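Telline says its laundry model learned from people's bedrooms. How much did it learn?

Telline put out a short report on Thursday claiming that a robot arm can sort out and fold clothes it has never met before, using only recordings made by people working with hand-held grippers at home. No robot was present for any of the recording. The company calls the method Ellow, and says it reached a finished fold in 49 of its test runs.

The report gives the total number of runs as 178, though you have to get to the second-to-last page to find it. That is a little better than one in four. The headline on the company's own site says the system "handles everyday clothing," and a reader could be forgiven for expecting more.

Areeba Minhas, who led the work, said the score matters less than where the training material came from. Her team collected 900 recordings in lived-in rooms, with jackets, bags and bedding left as they were. "Lab tables teach you lab tables," she said. She would not say how many homes took part.

Sunil Kanagaratnam, who tests warehouse arms at Texier and has no tie to the project, was less taken with it. A person holding a gripper can feel the cloth slip and fix the grip without thinking, he said, and little of that reaches the video. He would also like to see the same test run against a model trained the old way, by steering an arm from a distance. The report has no such comparison.

Gripper work on soft items, from the Ellow recordings:

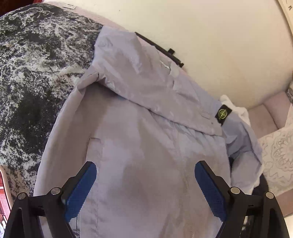
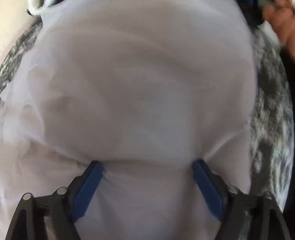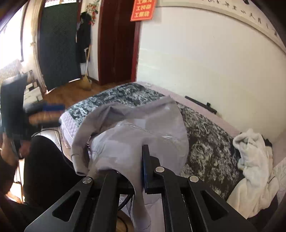

Telline's failure list is the most useful part of the report, and it runs to less than a page. Most of the failed runs ended at the first grasp, with the fingers closing on one layer when they needed two, or on nothing. Thin fabric did worst. A sheer white sack like the one in the second picture, pinched into a narrow waist between the blue pads, gives the model very little edge to aim for, and Minhas said the team has no fix for that yet. Each run was also stopped after 10 minutes, and the report leaves out how many were still going at that point. Telline plans to release part of the recordings in January.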